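Battery Life and Notification Handling on Two Budget Smartwatches
Student project report, Mobile Devices course
Dewanti Harahap, Kinga Bakos, Csenge Szénási
Supervisor: Krisztina Deák

1. Purpose

The project compared the Stallis and the Csonka, two low-cost watches sold without a cellular option. We wanted to know how much battery life depends on the number of notifications passed on from the phone. 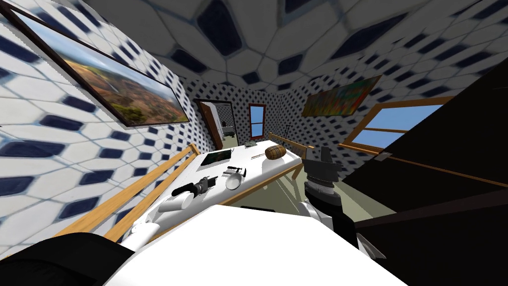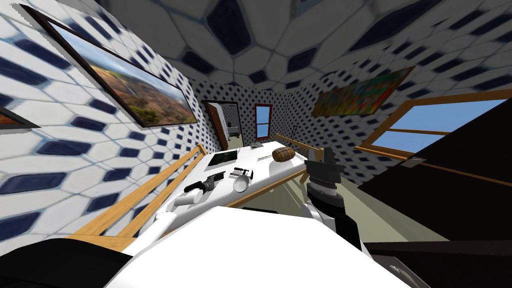

Rendered views, tiled room.

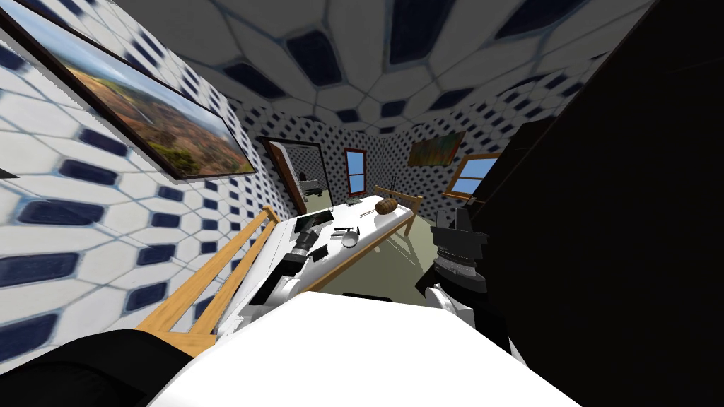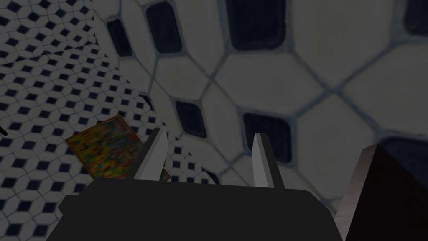

2. Method

Both watches were paired with the same model of phone and worn on the same wrist on alternate days. Screen brightness was fixed at the middle setting. Heart rate tracking was left on, and the always-on display was turned off. A small script on the phone sent test messages at random intervals between 8 a.m. and 10 p.m. and wrote each one to a log. The test ran for six days per watch in February.

3. Results

The script sent 1,865 messages to each watch. The Stallis showed 1,492 of them within five seconds. The Csonka showed all but 111 in the same time, but its battery ran out before the evening on two days. Most of the late messages on the Stallis came after the watch had been idle — the Bluetooth link seems to drop into a slow mode and takes time to recover.

Turning off vibration helped the Csonka more than lowering the brightness did. We did not repeat this on the Stallis.

4. Limits

Only one unit of each watch was tested. The Csonka installed a firmware update on Friday, and the log does not separate the messages sent before and after it. Ermira Atanasov checked the script for timing errors and found a rounding fault, which was fixed before the final run.

5. Further work

The next group should test with the always-on display enabled and record the phone's battery level as well. The script and the raw logs are in the Daledholm folder on the course drive.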